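8 de noviembre
Por Ayele

Llevo desde junio diciendo que iba a escribir sobre la mudanza y mira en qué fechas estamos. Pues venga, hoy sí, que llueve, tengo té y se me han quitado las ganas de hacer cualquier cosa útil.

Para quien llegue nuevo al blog: este verano me fui de un piso de 138 metros (heredado, viejo, lleno de corrientes y de armarios empotrados donde cabía una bicicleta con su dueño dentro) a otro bastante más pequeño, en la zona de Kimdale, con ascensor y sin goteras. Salí ganando, lo digo ya para que no me escribáis preocupados. Pero lo que yo quería contar es lo de los libros.

Tenía 1.288 libros. Lo sé porque los metí todos en una hoja de cálculo durante dos semanas de insomnio, con título, autor y una columna que se llamaba "¿lo voy a volver a leer?". Esa columna fue un error tremendo. A los tres días ponía "quizás" en todo, incluso en un manual de contabilidad de cuando estudiaba, que no abrí ni entonces.

En el piso nuevo caben 400. Medí las paredes varias veces, por si acaso, y seguían cabiendo los mismos. Así que tocaba desprenderse de más de dos tercios, y ahí empezó el drama, porque yo soy de esas personas que guardan hasta las guías de viaje de ciudades donde ya han cambiado los nombres de las calles.
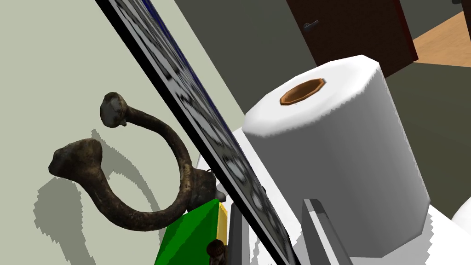 El primer método que probé fue el de coger cada libro y preguntarme si me hacía ilusión. Conmigo no funciona, me hace ilusión todo. Me senté en el suelo a las diez de la mañana con una pila de novelas policiacas y a las cinco de la tarde seguía allí, con las piernas dormidas, a mitad de una que había leído ya dos veces (y sin acordarme del asesino, eso también os lo digo). Balance del día: un libro descartado. Estaba repetido.

El segundo método fue mejor y se lo robé a una vecina de la escalera. Consiste en pensar al revés: te imaginas que la casa está vacía y que tienes que volver a comprar los libros, uno por uno, con tu dinero. ¿Cuáles pagarías? Madre mía, qué rápido se aclara todo. De la estantería del pasillo, que era enorme, habría vuelto a comprar siete. ¡Siete! Toda la vida quitándole el polvo a lo demás.

Luego estaba la cuestión de adónde iba lo que salía. Y aquí vengo con información práctica, que para algo tiene que servir este blog. Las bibliotecas de barrio no siempre aceptan donaciones, hay que llamar antes. Yo me presenté con un carrito de la compra a reventar y me volví con el mismo carrito, cuesta arriba. En Rustus, la librería de segunda mano que hay bajando hacia el río, sí me cogieron bastantes, pero a precio de risa y solo lo que estaba en buen estado. Nada subrayado, y yo subrayo como si me pagaran por línea. El resto lo fui colgando en Flirkel, una aplicación de regalar cosas entre vecinos que me tiene enganchadísima. Pones "caja de novelas, se regala" y en diez minutos hay alguien en el portal. Se llevaron hasta las enciclopedias, que yo daba por perdidas. El manual de contabilidad también voló, y me dio una pena absurda verlo irse.

Una cosa que no me esperaba: lo que aparece dentro. Billetes de tren, una receta de bizcocho con la letra de mi abuela, una postal sin mandar, varias facturas de la luz en pesetas. Si vais a hacer limpieza de libros, sacudidlos uno a uno antes de que salgan por la puerta, por favor. La receta la tengo ahora en la nevera y el bizcocho me ha salido mal dos veces, pero es que pone "harina, la que pida", y yo no sé qué pide la harina.
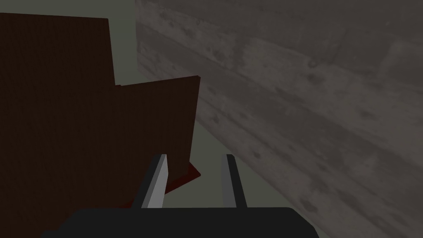
Marrón chocolate en media foto.

Ya en el piso nuevo, la colocación. Al principio los puse por colores, porque lo había visto en una revista y quedaba precioso. Me duró una tarde. Quería encontrar un libro de cuentos y solo recordaba que era "tirando a azul", y resulta que tengo muchísimos libros tirando a azul. Ahora van por orden alfabético los de ficción, los de cocina en la cocina (obvio, pero me costó años llegar a eso) y los de poesía al lado de la cama, sin orden ninguno, que la poesía se abre por donde sea.

También me he puesto una norma: entra uno, sale uno. La estoy cumpliendo a medias. Bueno, a cuartos. Los que me prestan no cuentan, los regalos tampoco, y los que compro en Rustus cuestan tan poco que me parece feo contarlos. Total, que ya hay una pila en el suelo del salón, al lado del sofá, que hace las veces de mesita y aguanta una taza perfectamente.

¿Me arrepiento de alguno? De dos. Una novela larguísima de una familia de pescadores, que necesité en septiembre con una urgencia rarísima y acabé sacando de la biblioteca, y un atlas viejo con países que ya no existen. El atlas lo regalé a una niña que se lo llevó abrazado, así que tampoco puedo quejarme mucho.

La semana que viene, si me animo, os cuento lo de las cajas de fotos, que todavía están sin abrir en el trastero. Y si alguien sabe cuánta harina pide un bizcocho de yogur, los comentarios están abiertos.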